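Morkuro 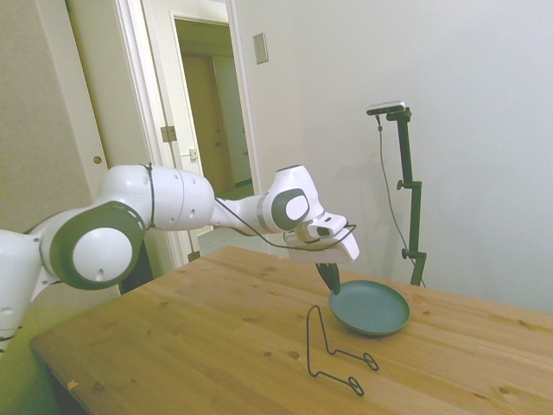 A white robotic arm above a teal plate on a wooden table.

Morkuro is a puzzle adventure video game for home computers and handheld consoles. It was developed by Grundevside and published by Ongart. The game was directed by Lakmal Weerasinghe and written by Sorcha Ogilvie. A handheld port followed in November of the year after the original release, with shorter loading times and a second save slot.

Gameplay

The player controls Treko, a kitchen machine left running in a closed seaside hotel. The game is viewed from a fixed angle in each room, and objects are picked up, turned and placed with a single button. There are 33 rooms spread over four floors. Most puzzles involve preparing a dish from a damaged recipe card — wrong ingredients do not end the game, but they change which doors open afterward. A timer is used in only two rooms, both in the cellar.

Development

Grundevside began work on Morkuro as a text adventure. Weerasinghe dropped the typed commands after early testers spent most of their time guessing verbs. Ogilvie kept much of the original text and moved it to the recipe cards and guest letters. A planned cooperative mode was cut before release.

Reception

Reviewers praised the writing and sound, while several criticized the camera in the upper floors and the lack of a map. The port added a map — it can be turned off in the options menu.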